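Vendeck 300 Stain Remover Concentrate
Sold by Groldale Cleaning Supply
Size: 28 fl oz bottle
Scent: none (see below)
For: cotton, linen, polyester, most blends
Keep off: silk, wool, leather, anything marked dry clean only

We stock nine stain removers and I would be happy to stock four. Most of what comes through the door is dish soap with a better label. The Vendeck 300 is one of the few I kept after trying it on my own shirts, and I still think the back of the bottle promises too much. So read this before you put it in your cart.

What it is

An enzyme concentrate. Enzymes break down protein and starch, so think sweat, food, grass, milk, blood. You mix it with water, put it on the stain, wait, and wash as usual. The label says it works "on everything." It does not. I tried it on ballpoint ink, motor oil and old paint, and the ink got bigger, the oil stayed, and the paint did what paint does.

Where it did well was collars and underarms on light shirts. A pale gray T-shirt is about the worst case going, as sweat marks show dark when fresh and yellow later on. Two of mine came out clean enough to wear to work again. A third had been through a hot dryer too many times and stayed yellow. 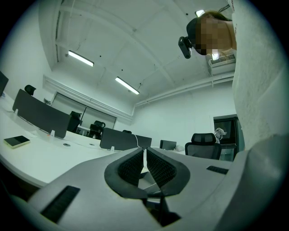 Can I use it on a shirt with printed lettering?
Turn the shirt inside out and work from the back, and keep the mix weak. Modern prints mostly hold up, but cheap ones crack with any rubbing at all, and this product gives you a good excuse to rub. Test the hem first.

How to use it

Mix one capful to two cups of cool water. Hot water ruins enzymes, whatever your grandmother did with a kettle. Wet the stain through and leave it 28 minutes. The label says five. Five did nothing I could see, and I ran it three times on the same brand of undershirt to be fair about it. After the wait, wash cold and hang the shirt up. Do not machine dry until the stain is gone.

Skip the spray head they sell separately. It drips at the collar after a month and the threads are not the same as on the older bottle. An old toothbrush does the job.

What the numbers mean

The "300" is a model name. It isn't a strength, a count of washes, or the number of stains it removes, though customers have asked me all three. The maker claims 63 treatments per bottle. I got fewer, but I pour with a heavy hand and I had bad collars to deal with. If you only dab, you might get there.

They also print "74% brighter" on the neck tag. Brighter than what? I wrote to Vendeck in February and got back a coupon. I have not repeated the claim in our catalog and I won't until somebody shows me how it was measured.

Compared with the others

Hekley Stain Stick: cheaper, easier to carry, fine on a fresh coffee drip. Weak on anything that has sat overnight. Smells strongly of lemon — some people like that in a shirt, I don't.

Polák Laundry Soap Bar: plain, hard, lasts forever. On cuffs it came very close to the Vendeck and costs less per shirt. If you don't mind standing at a sink, buy the bar and close this page.

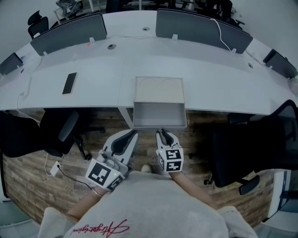
Powdered oxygen bleach, any brand: still the one I'd reach for on whites that have gone dull all over. It needs a long soak, so it's no good if you want the shirt tonight. Don't mix it with the Vendeck in one bucket. You'd be paying for enzymes and then killing them.

About the "no scent"

There is a smell. It's faint, a bit like bread dough, and it goes in the wash. "No added fragrance" would be the right wording. If you're sensitive to detergents, wear gloves when mixing and run a second rinse.

Storage

Cap tight, out of the sun, not in the garage over winter. A bottle that has frozen will separate, and shaking it doesn't bring it back. Once you've mixed it with water, use it that day. We've had returns from people who kept a tub of it under the sink for weeks.

Returns

Unopened bottles, any time. Opened bottles, if it failed on a stain listed under "What it is" above. Ink, oil and paint don't count, and I don't care what the label told you. Bring the garment if you can, I'd like to see it.

Tested and written by Bart Dekker, Groldale
Page last changed 06/09/2021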